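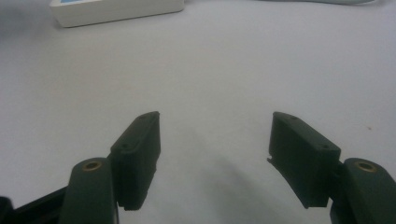 What a Power Strip Does

A wall outlet is a place where electricity can leave the wiring of a building and enter a machine. Most rooms have only a few. A power strip takes one outlet and splits it into several. It does not make any new electricity. It shares out what the wall can already supply.

A power strip has three main parts: a cord, a body and a row of sockets. The cord carries current from the wall to the body. Inside the body, long strips of metal run past every socket. These are called bus bars. Each socket is a set of slots with metal springs behind them. When a plug goes in, its metal prongs push the springs apart, and the springs squeeze back. That squeeze is what makes the electrical contact.

The case is plastic. Plastic is an insulator, a material that current does not pass through easily. Copper and brass are conductors. A safe strip keeps the conductors on the inside and the insulator on the outside.

Switches

Some strips have one switch for everything. Others have a switch for each socket. A switch is a small gap in a metal path. Switched on, the gap is closed and current can pass. Switched off, the gap is open and the current stops there.

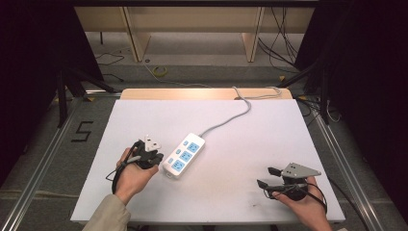 A plug should be lined up with the slots before it is pushed. Plugs have different shapes in different countries. Imre Jakab, who repairs lamps in Hulitz, keeps a drawer of them, and a plug bought in Cáceres will not fit the sockets in his shop. If a plug does not fit, do not force it. Hold it by the plastic part and push straight in. To remove it, pull on the plastic part again - never on the cord. Pulling the cord can loosen the wires inside.

Adding up watts

Power is measured in watts. A small lamp might use 3 watts. A toaster might use 1,000. Every strip has a limit, usually printed on the back, and the total of everything plugged in must stay under it.

Suppose a strip is limited to 2,308 watts. A toaster at 1,000 watts and a computer at 311 watts make 1,311 watts, so 997 watts are left. A second toaster would bring the total to 2,311. That is 3 watts too many.

Too much current makes wires heat up. Many strips contain a circuit breaker, a switch that opens by itself when the load is too high. Not all of them do.

Rules for using one

Ask an adult before plugging anything in.
Keep water away from the strip.
Put nothing but plugs into the slots.
Do not plug one strip into another.
Do not cover the cord with a rug - heat needs a way out.
If the case is cracked or feels hot, leave it alone and tell an adult.

Words to know

Conductor: a material that lets current pass.
Insulator: a material that holds current back.
Load: everything that is drawing power at one time.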